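Household Food Waste in Beswood: A Four-Week Diary Study
Kaja Kivi and Raimonds Uibo
Submitted Apr 8, 2022

1. Background

Most of the food thrown out in Beswood comes from home kitchens, but the town only weighs it together with other trash. We wanted to know what people throw away and why.

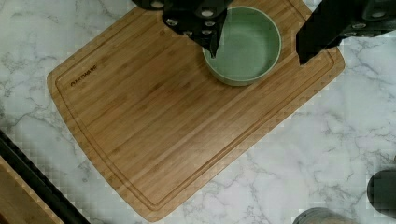
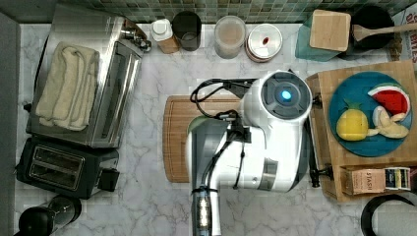

Cutting board and counter. Photos: Raimonds Uibo

2. Method

We left paper diaries at 14 households on the Toom side of town. Each household got a kitchen scale and wrote down every item it threw out, with the weight and a reason. Peels, bones and coffee grounds were left out. Six households dropped out in the first week, so the results cover eight.

3. Results

The diaries list 309 items. Bread was the most common entry, followed by cooked rice and salad greens. "Forgot we had it" was the usual reason for greens. For rice it was nearly always "made too much."

One household threw out 2,094 grams in a single evening after a freezer failed. We kept this in the item count but left it out of the weekly averages.

4. Problems

Some entries had no weight - mostly soup and other liquids. Two diaries were filled in from memory at the end of the week. The group is also too small to speak for the whole town.

5. Next step

We plan to repeat the diary in May with households in Andura, using a shorter form.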